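Platstead Talk > Local politics > Can you be half for the Luvbridge bypass?

mirrorlane
Sun 11 August
I signed the petition against the bypass and then said at the Lunance meeting that the traffic survey in it was poor. Now I'm a "road lobby stooge". The survey covered 2 mornings, both in the school holidays. Am I meant to pretend that's solid?

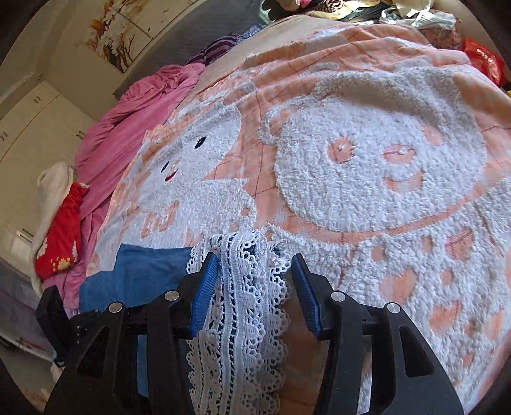
I still think the road is a bad idea. I'd like to be against it for reasons that stand up.

oldferryman
You handed them a quote though. It'll be in the Mirani leaflet by September with the rest of what you said left out.

mirrorlane
Probably. So we all keep quiet about a duff survey?

tansy_b
No, but you could have raised it with the organisers first. 36 people in that room and half of them only heard "poor".

pelmet
Not convinced by either camp. My road gets three lorries an hour at night and I'm told I can't complain because I'm also against the bypass. Who made that rule?

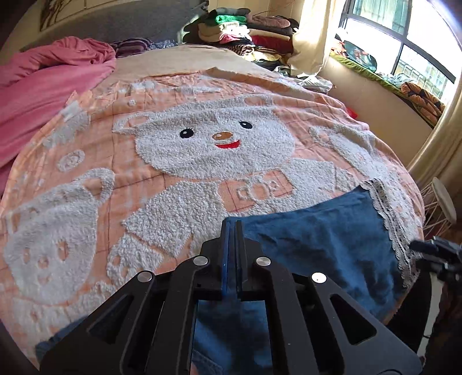

Both sides want you to say their plan is 100 per cent right or go home. I asked a councillor what happens to the lorries if it isn't built and got a pat on the head. The bear on our bed blanket has GOOD written across its chest and a big smile, and I got about as much detail from him.

oldferryman
Fair, but a vote is still yes or no.

mirrorlane
A vote is. A conversation isn't.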